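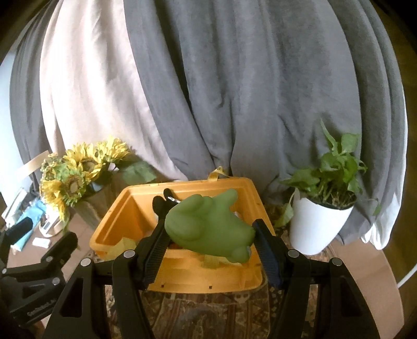 The Art of the Dress-Up Corner

Every winter, about the time the rain settles in over Gullon and the trampoline turns into a pond, I pull the old blankets out of the linen cupboard and start hanging them up in the back room. It began as a cubby for a wet weekend and has become something of a tradition in our house, with its own props, its own rules and a box that nobody over the age of 12 is meant to open without permission.

Blankets make the best walls, and I say that as someone who has tried bedsheets, shower curtains and (once, unwisely) a painter's drop cloth. A heavy grey blanket falls in deep folds and stays where you put it, and it makes any colour you stand in front of it look twice as bright. I like to have a paler piece of cloth beside it, something beige or cream that catches the daylight, so the whole corner doesn't go gloomy by mid-afternoon. Let them reach the floor if you can. Children like a wall they can crawl under.

Then comes the greenery, my favourite part! A pothos in a plain white pot will put up with nearly anything, including being a jungle for 5 days running, and those heart-shaped leaves trailing over the rim do more for a stage set than any amount of painted cardboard. Mind where you put it if you have a cat or a very small child, as the leaves aren't for eating. For flowers I go artificial without a shred of guilt. Sunflowers are the cheeriest, and I don't mind at all when the yellow has gone a bit green and tired. They've been in a good many shows by then and have earned it.

The props live in plastic boxes, and the brighter the better. Orange is hard to lose, even under a blanket. Ours holds whatever has been collected lately: crumpled yellow wrapping that has served as treasure, fire and a very poor custard, odd little bits from other games, and the rubber hands. Every dress-up box needs at least one rubber hand, preferably a fat-fingered green one. It can be a monster, a frog's cousin, a glove for a giant or the thing that comes slowly up over the side of the box while somebody's grandmother pretends to be looking the other way.

I bought our first from a market stall in Varnow for 4 dollars, and it has outlasted three costumes and a castle. A wash in warm soapy water and a pat with a tea towel is all the care it asks for.

We usually take the blankets down in September, when the yard dries out and the beds want airing. The sunflowers go on top of the wardrobe and the pothos moves back to the kitchen windowsill, where it sulks for a week and then puts out a new leaf.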